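Zilia Kraft Table Cover, 500 Series

Product code 2791
Supplied by Floltolora Educational and Workroom Furnishings

The Zilia table cover is a heavy brown paper roll intended for shared work surfaces in schools, libraries and community centres. It protects the tabletop from glue, ink and pencil, and may be written on directly. Each roll is 712 mm wide and is supplied on a plain cardboard core.

The paper is uncoated on both sides. Most marking tapes will hold to it, although coloured tape should be pressed down firmly and left in place -- lifting it may tear the surface. For wide tables, lay two lengths side by side and tape the join.

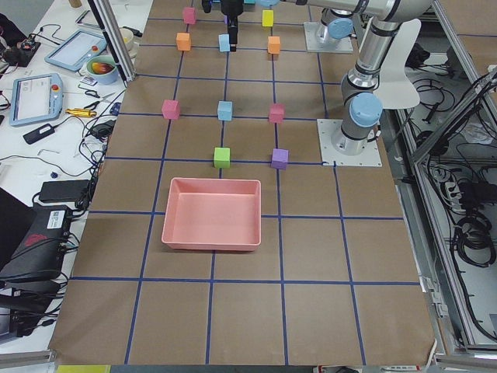 Nazanin Yazdani
Product Manager, Paper Goods

Customers who wish to mark out a grid are advised to fix the cover at all four corners before applying any tape. Lengthwise strips should be laid first. Blue and black tape show clearly against the brown colour of the paper; pale colours are harder to see under indoor lighting.

Storage and care
Store rolls upright in a dry cupboard. Do not use the cover beneath hot equipment or near an open flame. Used paper without tape may be placed in paper recycling where local programmes allow.

Ordering
Rolls are sold singly or in cartons of 17. The Zosard wall dispenser and the Nazari cutting bar are sold separately. Carton orders received before the end of August will be filled at the current catalogue price. Enquiries regarding school accounts should be directed to Sepehr Rezaei, Customer Accounts.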